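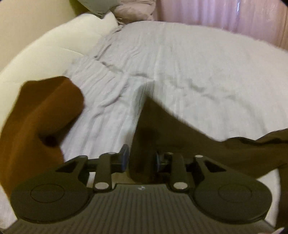 From: Dale
To: plain-dyers list
Date: 19 January 2009
Subject: Re: the Tritholm brown recipe

Itzel Cisneros wrote:

> Hi all, I finally got hold of the booklet from the Zokstead shop and
> it has the full Tritholm brown in it, dated 1767! Walnut hulls, oak
> bark and a handful of rusty nails, no mordant, simmered overnight.
> The introduction says the dyers kept it secret and that the color
> "does not move in a hundred years of washing." Memon has reprinted it
> on the back of their wool labels too. Has anyone tried it? I'm
> thinking of doing a big batch for the sweaters.

Itzel, before you commit the sweaters, I have some trouble with this.

Start with the date. I bought the same booklet in October and read it twice looking for where 1767 comes from. There's no footnote. There's no photo of a handwritten page, and no mention of whose account book it was in or where the book is kept now. The recipe itself is in modern English with the water given in gallons and the temperature in Fahrenheit. Who in a village dye shed was simmering anything at 180 degrees by the thermometer? Fine, so it was "adapted." Adapted from what?

Next, "no mordant." Rusty nails in a pot full of tannin will give you iron in the bath. Whether you want to call that a mordant or a modifier, it's doing something, and too much of it is hard on wool. The booklet says a handful. My hand or yours?

Then the hundred years of washing. I'd like to meet the person who ran that test. Walnut is a good solid brown and I use it all the time, but every walnut piece I've had near a south window has shifted on me, some of them a lot. The oak bark may help or it may not. I can't tell from this, and I don't think the person who wrote it can either.

As for Memon putting it on their labels, they sell wool. I don't hold it against them, but it doesn't count as a second source if they copied it out of the first one. Same goes for the Fovuvex page that three people have forwarded to me. Read them side by side. They even share the typo in "astringent." 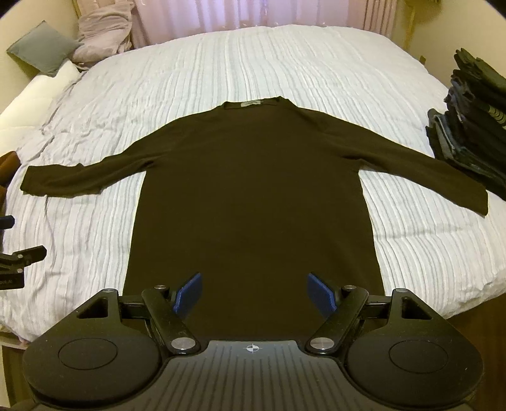
Dark olive-brown, long sleeves, pale label at the neck. Nearest I have to the shade on the booklet cover.

What I'd do is wind off 10 small skeins, all the same yarn, and weigh everything. Do half of them with iron and half without. Leave some in for 36 hours and pull the others sooner. Cut a piece from each, tape one set in a window and keep the other in a drawer till summer. I'd use 100 grams of dry hulls for the first pot and write down what the water is like, well or city, because I suspect that matters more than the nails do.

If they hold up I'll say so here and eat my words, though I still won't believe 1767.

Also, does anybody know if the Zokstead people answer mail? I wrote to them before Thanksgiving asking where the original is and got back a flyer for their spring workshop.

Dale

--
To leave the list, send a blank message with "unsubscribe" in the subject line.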